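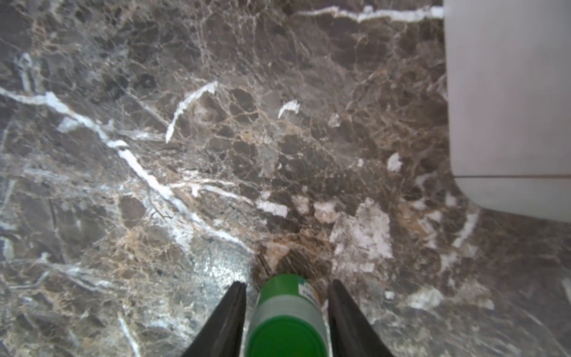 Green bottle with a pale band and a small white label, on dark veined marble.

Pliltcombe Floor Items

Pliltcombe is a set of pictures of household things on floors, sorted by item and by floor surface. It was put together for the Studport tidying project, where the question was which things get left on the floor and how easy they are to tell apart from what is under them.

Contents

2,744 pictures, 1,849 of them on stone or tile. The rest are on wood, carpet and vinyl. Bottles are the largest group. Other groups are cups, socks, toys, paper and small boxes.

Folders

items/ has one folder per group
floors/ has the same file names listed by surface
labels.csv has file name, item, main color, surface and notes

Labeling notes

Color is the main body color. A bottle with a band or a label in another color is still filed under its body color, so the one at the top of this page is "green".
Brand names are left blank unless the whole word can be read.
Dark marble with heavy veins goes under "stone, patterned". Plain stone has its own entry.

Known problems

Glare on polished floors hides parts of some items. Carpet is thin, with 300 pictures. The socks group has duplicates that were not removed in this version.

Changes

12 January 2021: surface column added, Brilstead folder merged into items/.

Contact: Amerley Akolgo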